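Fliltside Supper Club — minutes, 5/7/18

I'm taking the notes again, Leonie has a sprained thumb and everybody looked at me. If I've put words in your mouth, tell me before the next meeting and I'll fix them.

There: Ingeborg Kaufmann (running things), Leonie Hofstetter, Liesl Hubmann, Myfanwy Vaughan, and me, Sigita Kļaviņa. We met at Liesl's and started late, my fault, I went to the old address.

Last minutes
Read and passed. Myfanwy wants it written down that she never agreed to make two trifles for the Easter supper, she agreed to one. So noted, Myfanwy! The second trifle was very good anyway.

Money
We have $400 in the account after paying the hall for spring. Ingeborg asked if we should raise the price of a seat and we went back and forth on that for a long while. Leonie thinks people would pay more without blinking. Liesl thinks the older couples from Fliltside would quietly stop coming, and I'm with Liesl on this one. We left the price alone and will look at it again after the October supper.

The October supper
This took up most of the evening. We have the hall for the Saturday and we're capping it at 30 seats, same as last year, so the line for the kitchen door doesn't go out into the parking lot again. The theme was between a harvest table and a Swiss night, and Swiss won once Ingeborg promised to make her mother's Zürcher veal with the mushrooms and cream. She's doing rösti with it. I asked if the hall stove can handle that many rösti and she said we'd start early and keep them in the oven — fine by me, but I'd like to try it once before the day.

Liesl is on soup (barley, probably). Myfanwy is on dessert and would like to be left alone about what it is. Leonie will do a mushroom dish without the veal for the people who don't eat meat, and she needs those names early, so please put it on the sign-up sheet when you call folks. Bread from Zekeck if they'll still deliver on a Saturday. I'm calling them.

Grolteo, the rental place, sent over their new price list for tableware and it's gone up a lot. Leonie read it out loud and there was some groaning. Myfanwy said we should quit renting and use what we own, with everybody bringing a stack from home and a bit of nail polish on the bottoms so things get back to the right kitchen. I was against it at first (I've lost good bowls that way) but I came around. We voted, all in favor.
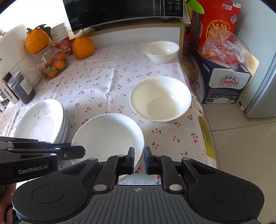
Serving style came up next, because Ingeborg wants everything passed at the table and Liesl would like a buffet. We're passing. It's slower but people talk to each other, and it saves us clearing a spot for the long table by the window. For each table that means a big bowl in the middle like the large white one, with a smaller one for the sauce or the pickles, and shallow white plates for everybody. Mixed whites are fine, they don't need to match. We also got onto tablecloths, and Liesl would be happy with the cherry print all the way down the room. Ingeborg finds cherries a little summery for October but she gave in pretty fast. Plain cloths can go on the side tables.

Invitations
Leonie will write them and Myfanwy will check the spelling. Regulars get a phone call first, then whatever seats are left go up on the board at the library.

Other stuff
The big coffee urn leaks at the tap. Liesl's going to try a new washer before we talk about buying one.
Somebody still has my green casserole dish from Easter. It has a chip in the lid. I'd love it back.

To do
Sigita: call Zekeck about bread, type this up
Ingeborg: rösti trial on the hall stove, tell Grolteo we're not renting
Leonie: invitations, list of no-meat guests
Liesl: urn, cherry cloths
Myfanwy: dessert, nail polish

Next meeting is at Myfanwy's, she'll send around the day once her sister has left. Bring your spare bowls.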